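O cinto

Às nove da noite o braço parou pela terceira vez, e Yesenia Flores escreveu no caderno: «falha 117, outra vez». O manual da Rostgate dizia só «resistência inesperada». Ela achava que era uma boa frase para muitas coisas.

A oficina recebia roupa usada e a máquina devia separar os tecidos das outras matérias. Com camisas não havia problema. As calças vinham quase sempre sem cinto, mas quase sempre não é sempre.

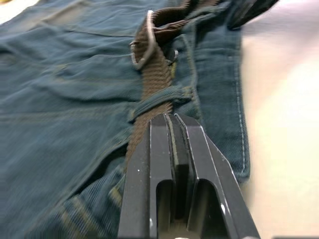 Yesenia conhecia a falha desde o inverno. O braço procurava uma borda, fechava os dedos e puxava, e se a força subia demais ele devia abrir. Naquela noite não abria. O cinto castanho passava por dentro da presilha das calças, e para a máquina, pensou ela, tudo aquilo era uma coisa só. Carregou no botão vermelho e esperou que a luz mudasse.

– Não metas a mão – disse Jhair Zapata, da porta.

– Não ia meter.

Mas ia. Os dois sabiam, porque em setembro Anselmo Marulanda tinha metido a mão, com a luz ainda verde, e agora trabalhava no escritório e assinava com a esquerda.

Jhair sentou-se ao computador e baixou o limite de força. Depois baixou outra vez. Telefonaram a Socorro Cárdenas, que tinha instalado o sistema, e ela perguntou que peça era.

– Umas calças de ganga – disse Yesenia.

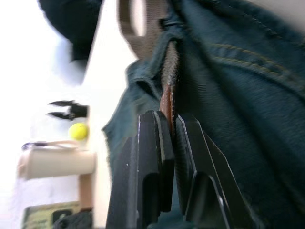 A tira castanha e a ponta de couro, entre os dedos da garra.

Socorro ficou calada um momento. Depois explicou que o sensor do dedo esquerdo podia estar a mentir – usou esta palavra, mentir – e que no registo deviam procurar a linha 314. Jhair procurou. A linha estava vazia. O sensor não media nada desde a manhã, e o braço tinha trabalhado o dia inteiro sem saber quanto apertava.

Yesenia olhou para a própria mão, pousada na mesa de comando.

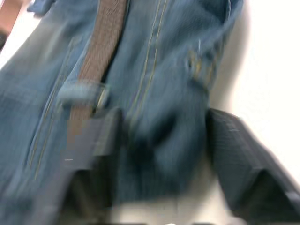
A ganga apanhada entre os dois dedos.

Desligaram a corrente no quadro e ela guardou a chave no bolso. No caderno riscou «outra vez» e escreveu por baixo: «sem sensor, não ligar». Jhair leu e pediu a caneta, para assinar também.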